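Plovau Home Rule Pack, second edition: review

Bought for our test group in place of writing our own house rules again. We run a two-armed mobile robot in simulated homes before anything goes near a real one, and the rules we had were a page of notes that no two people read the same way.

The pack is a printed handbook of 83 pages, a set of check sheets and a file of ready-made rules that loads into the simulator. Setting up took one afternoon. Kouris sell it too, at the same price, but the updates come from Plovau either way.

What it covers: arm speed near doorways, how far the arms may be held out while the base is moving, what to do about things left on the floor, when to stop and wait, and what has to be written down after a stop. There are 14 check sheets and we use most of them every day. The one for doorways is the best. It makes you state the arm position before the base moves, and a run doesn't count if you fill that in later.

The floor sheet is good too. Anything on the floor that the robot has not been told about is treated as fixed until a person says otherwise. We used to let it nudge small things aside. Under the pack that is a fail, and I think that is right.

Weak points. The section on wall-hung items is thin. It gives one clearance of 600 mm for everything, whether it is a picture or a screen, and in a narrow room you can't keep to that and still get through. Plunen's older guide handled this better by letting you set a smaller gap at low speed. We have written our own sheet for it and marked it clearly as ours.

The logging rules ask for the same details in 2 places. The index is poor. The rule file would not load on our older machine until we renamed the folder without spaces, and the handbook doesn't mention this.

Support answered in a day and did not try to sell us anything. The next update is due in April and is meant to cover stairs.

We compared it with the free Nedovmont sheets before buying. Those are fine for a single arm on a bench but say very little about a robot that moves from room to room.

Four stars. I would buy it again for work in furnished rooms. 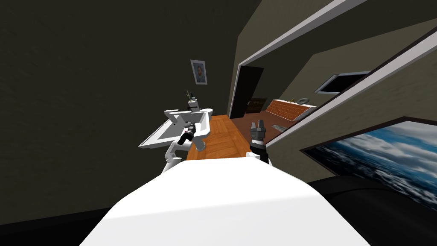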